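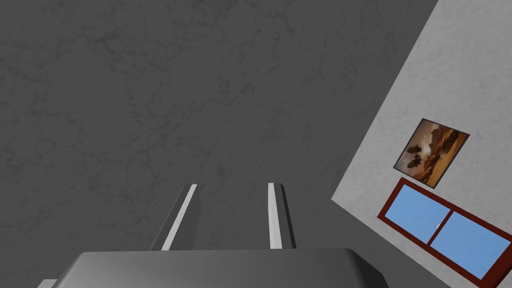
Wrist view, gripper open, nothing in the fingers. Window and framed picture at right.

Urkum Household Chores > Checklists > Living and dining room

Print this page | E-mail this page

PRE-RUN INSPECTION, TABLE CLEARING (SIMULATED ROOM)
Filled in by Ginette Gill, 17th July. Second reader: Khoa Khương.

I've been doing these sheets long enough that people ask me at family dinners whether a machine can clear the table yet, and I always give them the long answer (sorry, Khoa, you're getting it too). The sheet is the same one we use on the shop floor at Vurmont, with the forklift lines taken out and the crockery lines put in.

1. Gripper clear before start
OK. Fingers open with a good wide gap between them, and nothing held. Please keep checking this by eye even when the log says "empty", as Yaneth and I have both been fooled by a log before.

2. Wall fixtures noted
OK. Pictures and window are on the room plan. Duván would like them marked as no-touch, and I agree with him, so I've penciled it in.

3. Speed limit near furniture
Set to 40 percent of full speed. I'd be happier with 20 for anything breakable, at least until the August review, and I know that makes for a very slow supper!

4. Stop command tested
OK, tested from both desks. Run number 3164.

5. Work surface and reach
Pass with comments. There's a plate on the long wooden table with a spoon-like utensil lying partly over it, and a bowl toward the far end. My own grandmother would have had the lot in the sink before you found your shoes. For a machine, the utensil wants lifting first, and that long white handle sets at an angle to the plate, so the approach needs thought. One gripper is close by the plate and the other is out over the floor, between the glass TV stand and the wooden chair, and I'd like it kept clear of both.

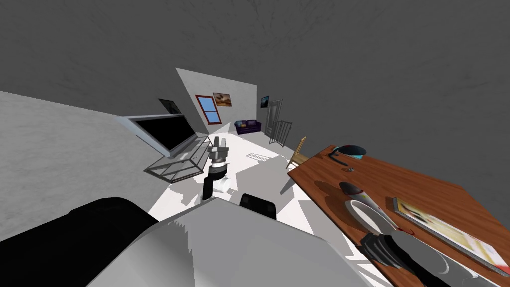
6. Small items
Comment. A tiny dark item and a little red object are both on the tabletop. Neither is on the pick list. Zahira, could you decide whether they count as clutter or get left alone? A person tidying up makes that choice without a thought, and I still haven't seen a planner I'd trust with it.

7. Floor and railing
OK. Keep the arms clear of the metal railing by the door. Clearance to be set at 200 mm in the planner.

8. Ready to run?
Yes, at the lower speed, with someone at the stop button. Would I let it loose on my good plates at home? Not this summer, but I'd let it have the plastic ones, and I'd pull up a chair to watch.

Contact Urkum Household Chores | Copyright Urkum | Back to top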